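Paper Bags, Cups and Lids: A Small Gallery

Welcome to my gallery page about packing small things in paper bags. I started to collect paper bags in December, when my cupboard was full of them after the holidays, and I did not want to throw them away. Today I have 162 of them at home, from very small ones for a single card to the big ones for a winter coat. The pages before this one show the bags folded. This page is about bags which are not folded, with the things that people like to put in them.

A paper bag looks very simple, but the paper, the bottom and the handle are all important when you want to carry a cup or a jar home in one piece. I write some notes for each picture from my own experience. If you know better ways, please tell me through the contact page. 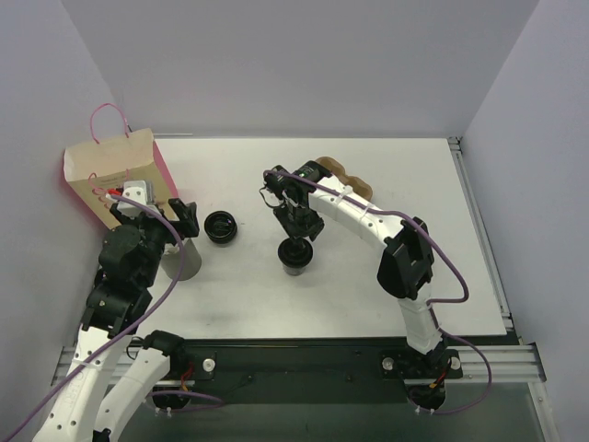

Evley

A paper shopping bag with twisted-cord handles in the corner, a light grey cup, and a round black lid lying flat on the white table. I like the pink on this bag very much. The front is tan and the side is pink, and the handles have the same color as the side. Many shops use one color for everything, so a bag with a colored side is always a nice find for me.

About handles: twisted cord is my favorite kind. It is soft in the hand and it keeps its shape for a long time. Flat paper handles are cheaper, but they cut into the fingers when the bag is heavy. With ribbon handles I have had bad luck, and 6 of mine came out of the bag on the first walk. I repaired them with a knot on the inside, and now they are good enough for light gifts.

About cups: I put the cup in first, with the open side up, and I fill it with something soft like socks or napkins. In this way the cup does not take extra space. The lid I pack separately. It goes flat against the side wall of the bag, with a sheet of thin paper between the lid and the cup. When I moved to my present apartment I packed 12 cups like this in three bags, and all of them arrived without a scratch.

A light-colored table is good for this work. You can find small parts easily, and you see at once when a bag leaves dust or little pieces of paper behind.

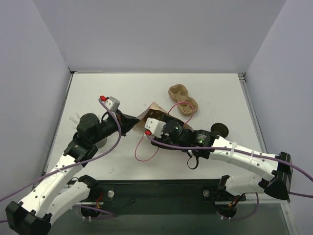

Open brown paper bag near the middle of the table.

Brown paper is the classic one. Most of the bags in my collection are brown, nearly 112 of them, and I use them more than the pretty ones. They are good for bread, for onions, for old letters - and later for lighting the stove.

Before you put anything in, open the bag fully and push the bottom flat with your fist. Then run one finger along each fold on the inside. A bag that was stored folded for months wants to close again, and it helps to turn the top edge to the outside by the width of two fingers. This also makes the opening stronger. Heavy things go to the bottom, of course, but please put them in the middle and not at one side, or the bag will lean and fall when you put it down.

For storing, I fold the bags on their old lines and keep them standing in a box, like books. Do not press them under something heavy. The bottom gets weak at the corners, and you notice it only on the street.

The next page of the gallery will show gift bags with windows. I still have to sort them by size.

Page last changed: February 26, 2022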